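Storage and Workspaces

Limsakul Community Centre: a short thread on desktop storage in our shared rooms, for members and room hirers.

1/ Members have asked for storage that suits a shared table. The centre now recommends a small two-drawer wooden cabinet with bar pulls.

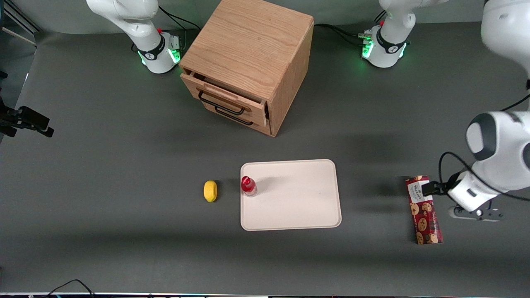
2/ Stationery belongs in the lower drawer. Snacks must be sealed and kept in the upper drawer - no open packets, please.

3/ Close both drawers before leaving. The loan deposit is $9, refunded on return.

4/ Enquiries may be directed to Debora Sartori at the front desk.

Recent items
Colour labels for shared shelves
Room hire: February bookings
Kitchen cupboard clean-out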